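Company News | Home & Table

August, by Dragica Bošković

TRELDEN ASKS CUSTOMERS TO PLEASE USE A COASTER

Trelden, the furniture maker in Nuvness, will open a free repair day for wooden tables this Saturday, and has asked the public to bring its guilt along with its furniture.

The company surveyed 135 of its customers this summer. Of those, 102 admitted to a white ring on a table they own. Only 14 blamed themselves. The rest named a spouse, a houseguest or, in one case, the weather.

"We sell a very good table," said Vasilis Dervishi, head of repairs. "Then people put tea on it."

Staff will treat water rings, light scratches and what the booking form calls "other." Tables must fit through the door. Pianos are not tables, a point the company has had to make before.

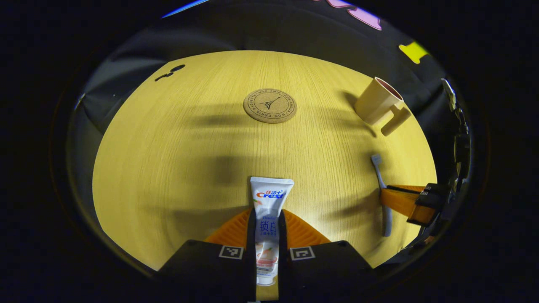
Trelden will also hand out 2,000 plain cork coasters, one set per household, while they last. Customers with their own are excused. A souvenir one will do the job, Eiffel Tower, "PARIS" lettering and all, provided the mug goes on the coaster and doesn't stand off to one side of it.

Doors open at 9 a.m. Bookings and press questions go to Nia Llewellyn at the Trelden front desk, who would like it known that her own table is fine.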